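Keltmont Stainless Edge Trim for Wall and Floor Tile

Product group: Finishing profiles
Grade: 304 stainless steel
Standard length: 2000 mm
Finishes: brushed, polished, matte black coated

Keltmont edge trim is supplied for the finishing of exposed tile edges on walls, floors, steps and window returns. The profile is set into the adhesive bed together with the tile and leaves a straight, clean line where the covering ends or turns a corner. It is suitable for new work and for renovation, in homes as well as in shops, hotels and public buildings.

The trim is formed at the Zosside plant from 304 grade sheet. The anchoring leg is punched along its full length so that adhesive can pass through and hold the profile in place. The visible face is covered with a protective film, which should remain on until grouting is complete. Coated profiles are to be cleaned with water and a soft cloth only. Abrasive pads and products containing chlorine must not be used on any finish.

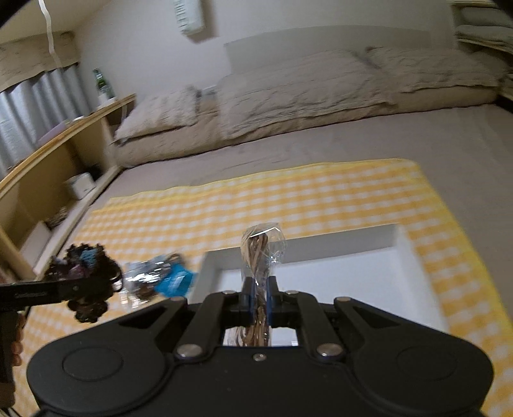 Clear plastic packet, long and slim.

Selection and fitting

The height of the profile should match the thickness of the tile. Where the adhesive bed is deeper than usual, buyers are advised to choose the next size up. Profiles may be cut with a fine-toothed hacksaw or a cutting disc rated for stainless steel, and cut ends should be filed before fitting. A joint of 3 mm is recommended between trim and tile. Corner pieces are offered for the square profile only – the rounded profile is mitered on site.

The Zawadzka range has the same dimensions with a wider face and may be combined with standard Keltmont lengths in one order. For expansion joints in large floors, please refer to the Clirnitel movement profile, listed separately.

Packing and orders

The minimum order for coated finishes is 120 lengths per color. Brushed and polished finishes are held in stock and may be ordered in any quantity. Mixed sizes are accepted on one pallet. Samples of each finish are available to trade customers on written request – please state the profile height and the intended use.

Lengths damaged in transit must be reported before installation. Claims cannot be accepted for profiles that have been cut or fixed.

Related products: stair nosing, transition strips, shower channel frames, Clirnitel movement profile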